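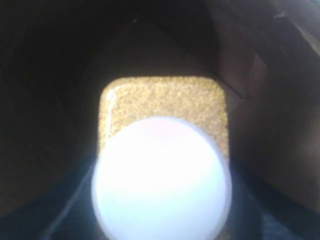

The sponge was listed in the Fokmont register as specimen 252, collected on 2/27/20 from the shaded side of a sea cave at a depth of 58 metres. Omolara Okoro had cut it into six portions. Three went into ethanol, two into the freezer, and the last she ground by hand with a little cold solvent.

The crude extract slowed the growth of two bacteria and did nothing to the yeast. She wrote this down. She then split the extract by polarity and tested each fraction again, and the activity sat in the fourth, where it had sat in the previous specimen from the same cave.

Urquhart read the sheet over her shoulder.

"Same compound?"

"Same retention time. I don't have enough of it to say more."

"How much would you need?"

"Ten times what we collected."

He went back to his desk. The grant from Tralo ran to the end of March, and it paid for one more boat day.

She considered the bacteria instead. A sponge of that sort could be a third microbes by weight, and the compound might belong to any of them. If it did, there was no need for more sponge. She thawed one of the frozen portions, found it useless for culture, as she had expected, and took out the plates she had streaked on the boat. They had been kept at fourteen degrees in the dark. Most carried the usual fast growers. On plate nine, near the rim, there was a colony she had not marked before – dull orange, dry, two millimetres across.

She picked it off and spread it on fresh medium made up with filtered sea water. It took nineteen days to cover a useful area. During that time the Wistel pump failed and was replaced, and Urquhart drafted a closing report in which the compound was described as unresolved.

On the twentieth day she extracted the plate and ran the sample. The trace was flat for eleven minutes. At eleven minutes forty there was a peak – small, slightly tailed, in the right place.

She ran the blank. It was clean. She ran the sample again and got the peak again.

"Is it late to change the report?" she asked.

Urquhart opened the file. "Which section?"

"Four," she said, and went to pour more plates.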